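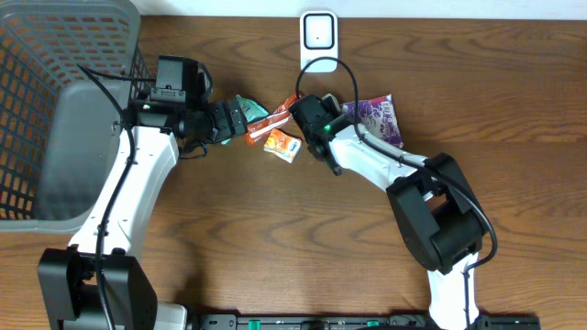 Nakpan Residents' Board > Shared Facilities > Common Room
Topic: Snack packets and wipes on the common room table – proposed arrangement

facilities_desk
Posted 16 Jul 2021

Residents are asked to comment on the following proposal before it is adopted.

The small packets set out for visitors are at present left directly on the wooden table in the common room. They slide together, they are handled repeatedly, and packets of wipes end up among the food. The desk proposes that:

Food packets be kept in the gray plastic basket when the room is not in use.
Wipes be stored separately, in the drawer under the window.
No more than 20 packets of any kind be held in the room at one time.
Opened packets be discarded at the end of each evening.

Comments will be received on this thread. Matters concerning the kitchen should be posted under the kitchen heading.

Yupin Paisan
Facilities Desk

stair_b_resident
I support the second point without reservation. The packets of wipes are close in size to the snack packets, and several are printed in the same sort of cheerful colors. A visiting child cannot be expected to read the label before opening one. The two should not share a table, and certainly should not share a basket.

I do not support the first point. The basket has open sides. Small packets will work their way through the slots, and anyone carrying it across the room will leave a trail behind them. It was bought for linen and is suited to linen.

okinard_reader
With respect to the previous poster, the slots are an advantage. One can see from the side what is left without turning everything over. In my own household we have kept packets in a basket of that type for 4 years, and the only ones lost were single tea bags. A cloth laid in the bottom would settle the matter.

stair_b_resident
A cloth laid in the bottom would also remove the advantage you describe.

okinard_reader
It would cover the bottom only. The sides would remain open.

Sakda Kaewkla
I should like to raise the matter of the wipes themselves, as the proposal treats them only as a question of storage.

The packets left on the table have been squeezed and twisted to the point that much of the printing disappears into the folds. On a mint-green one I could make out the small round symbols down one side, a drawing of what I took to be a rolled wipe, and the end of a word before "WIPES". I believe the word was "flushable", although the first part was lost in a crease. An orange wrapper had been left lying over one corner of it.

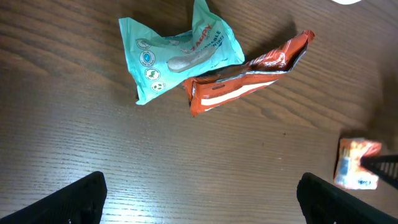
My concern is with that word. The drains on the lower floor were cleared last October, and the notice issued afterward asked that no wipes of any description be put down the toilets. Residents who attended the meeting will remember this. Guests will not, and a guest who reads "flushable" on a packet will reasonably act on it. I therefore request that a covered bin be placed beside the table and that a short sign be fixed above it.

facilities_desk
The request is noted. A bin can be provided from existing stock. The wording of the sign is open to suggestion, provided that it fits on a single line.

mondosora_lane
Suggested wording: "All wipes in the bin, please."

On the limit of 20, I consider it too high. The room seats eight. Packets that stay out for weeks become crushed, and no one chooses a crushed packet. I would set the limit at half that figure and restock more often.

stair_b_resident
I agree with the wording and disagree with the limit. Restocking more often means a person must do it, and the proposal does not say who.

okinard_reader
I am willing to restock through the end of the summer. I would ask that the spare packets be kept on the shelf in the Stavier cupboard and not upstairs, as the stairs are difficult for me.

I would also ask that the table be wiped down before anything is put back on it. The finish shows fingermarks when the evening light falls across it.

Sakda Kaewkla
Dry cloth only for the table, please. The last damp cloth raised the grain at one end – it took roughly 5 applications of oil to bring it back.

facilities_desk
The proposal is amended as follows. Wipes will go to the drawer. A covered bin and a sign, in the wording given by mondosora_lane, will be placed beside the table. Spare packets will be kept in the Stavier cupboard. The table will be cleaned with a dry cloth.

The basket and the limit remain under discussion. Residents who object to the basket are asked to name an alternative container already held in the building, as no purchase is planned.

stair_b_resident
There is a lidded tin on top of the bookcase. I will measure it this evening and post the dimensions.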